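We use cookies to remember your settings and to count visits. By continuing to browse you agree to our cookie policy. Accept / Manage

Sourdough starter smells like nail polish remover and my kitchen is cold. Is it dead?

Asked in Bread & Baking, August 2020

I have a starter named Gerald. I did not name him, he came with the name, and I have been told it's bad luck to change it, like a boat. He lived happily on top of my fridge in my old apartment, where the heat could not be turned off by any means known to the landlord. Then I moved to Purnside, into a stone house that holds the cold the way other houses hold furniture.

Since the move he smells like nail polish remover. He also has a layer of gray water on top, and he rises to maybe half of what he used to. I feed him once a day with whatever all-purpose is in the cupboard, a spoonful of starter, a scoop of flour, and water until it looks right. I've baked two loaves since moving. One was a doorstop. The other was a doorstop with seeds.

Do I throw him out and begin again, or can he be saved? And does the temperature really matter that much? Everything I read says 75 degrees, and I can promise you no part of this house has been 75 degrees since it was built. I don't want to buy a proofing box. I have already bought a lame, a banneton, a second banneton and a Dutch oven I can't lift with one hand, all in the service of bread that costs four dollars at the store.

ANSWER 1 (accepted)

Not dead. Hungry, and a little sulky. The solvent smell is what a starter gives off when it has eaten everything you gave it and has been sitting around with nothing to do. The gray liquid is the same complaint in a different form. People call it hooch. You can pour it off or stir it back in. I stir it back in because I'm lazy and I like sour bread.

Pink or orange streaks are another matter, and so is fuzz. If you see either one, say something nice and put it in the trash, jar and all. Gray water is fine. 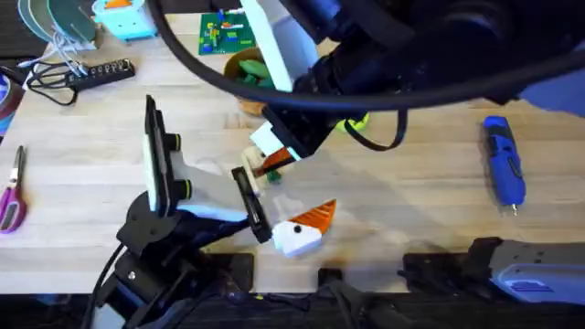

How much should you feed a neglected starter to get rid of the smell?

Go bigger than you've been going: one part starter to five parts flour and five parts water, by weight, and keep that up until the smell turns back to something like yogurt or green apple.

By weight is the part people skip. A scoop of flour can be almost anything depending on your mood and how long the bag has been sitting. If you own a kitchen scale, and from your list of purchases I'd bet money you do, get it out of the drawer. Put the jar on it, hit the zero button, add starter, zero, flour, zero, water. You don't dirty a single measuring cup.

Then swap some of the all-purpose for whole wheat or rye. Rye especially. I don't know what it is about rye, but a tired starter goes after it like a teenager goes after cereal. A couple of spoonfuls in each feeding is plenty, and once things are lively again you can go back to plain flour if you prefer.

On the temperature: it matters, but mostly it matters to the clock. A starter at 62 degrees will do nearly everything a starter at 75 does, only it takes all day about it. The mistake is feeding by the calendar. If you feed once a day in a cold room and it hasn't finished the last meal, you're thinning it out every time, and the poor thing never gets ahead. If you feed once a day in a hot room, it's starving by dinner. Put a rubber band around the jar at the level where you start. Feed when it has climbed as high as it's going to and has just begun to sag in the middle.

You may notice those two paragraphs point in slightly different directions, because nail polish smell says underfed and cold room says slow. My guess is your scoop is a stingy one and your spoonful of starter is a generous one. Weigh it for a few days and you'll know.

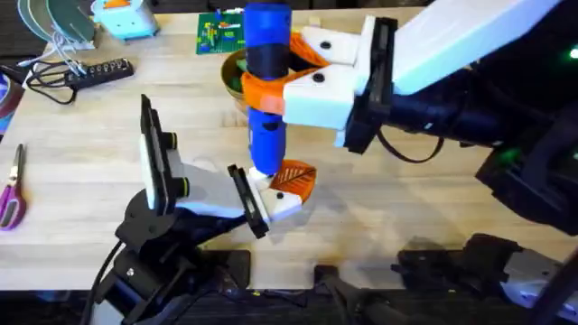
Dezső Veres replied that all of this works fine but takes a week longer than it should, and that the oven with only the light on will get a cold jar to a comfortable temperature by the next morning. Put a sticky note on the oven dial, he added, since the one thing worse than a slow starter is a baked one.

I'll give him the oven light. It does run hot in some ovens, so stick a thermometer in there with a glass of water first and see where it settles. Mine gets up past 90 if I leave the door shut tight, and at that point the dough turns to soup. With a wooden spoon wedged in the door it stays where I want it.

Other warm spots, if the oven is busy: the cupboard over the refrigerator, the shelf by the water heater, or inside a picnic cooler with a jar of hot tap water for company. I used the cooler for an entire winter when I lived up in Kistmont. It looked like I was transporting an organ.

As for the doorstops, those came from using the starter before it was ready and then giving the dough the same number of hours the recipe did. Recipes are written by people with central heating. Ignore the hours. You want the dough noticeably puffier, domed at the edges, and jiggly when you nudge the bowl. In a cold kitchen that may be overnight. 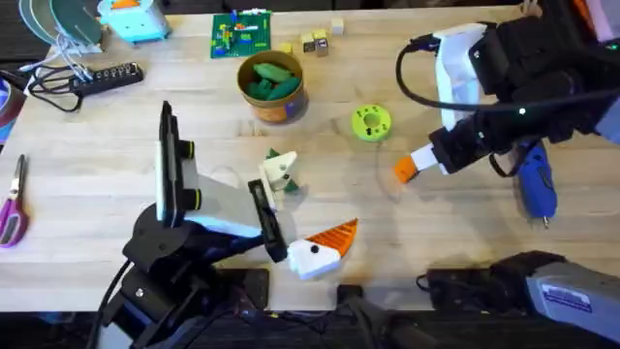

You can also cheat with the water. Use warm water in the dough, bathwater warm, and the first few hours go much faster. Don't use it straight from the kettle, for the same reason you wouldn't get in the bath that way.

And hold off baking until he doubles after a feeding, at least two feedings in a row. Make pancakes with the discard in the meantime. Discard pancakes are better than most of the bread people post pictures of.

ANSWER 2

Throw it out and start over, it takes 7 days. I don't understand why people get attached to these. It's flour and water. Whatever was in it from your old place has been replaced by whatever is in your new flour anyway so it isn't even the same one any more. I've restarted mine more times than I can remember and never once held a funeral.

Also use bottled water. Chlorine kills it.

(Edit: OK, people are telling me tap water is fine. Mine wasn't. Do what you like.)

ANSWER 3

The first answer is good and I'd follow it. I'll only add a thing about jars. If yours has a tight lid, loosen it. A screw lid resting on top without being turned is enough. My sister-in-law in Brukholm clamped hers down and had to repaint a section of ceiling.

Once Gerald is healthy, put him in the fridge. If you bake on weekends there's no reason to feed him daily like livestock. I take mine out on Thursday night, feed it, feed it again Friday, mix the dough Friday night and bake Saturday. The rest of the week it sits behind the mustard. It will grow hooch back there and smell a bit sharp when you open it, and two feedings will fix that.

It's worth drying some too. Smear a thin layer on parchment, leave it out until it flakes, and keep the flakes in an envelope somewhere you'll remember. I did not remember the first time, and spent an evening going through my tax folder.

I wouldn't bother with the 5 dollar "starter booster" packets. They're flour.

COMMENTS (4)

original poster: Update for anyone following. Weighed everything. My "scoop" was less than half of what I thought it was, so yes, stingy. Three days on rye and he smells like apples. He pushed the lid off last night and I was prouder than I should probably admit.

ogura_bakes: The rubber band is the best advice on this page. I used to guess, and I guess badly.

anon: my oven light is LED and gives off no heat at all. worth checking before you leave it in there three days like I did

doughnought: Can I ask what people do with the second banneton? I also have a second banneton. I keep onions in it.

Get the best of Bread & Baking in your inbox every week. Enter your email address to subscribe. You can unsubscribe at any time.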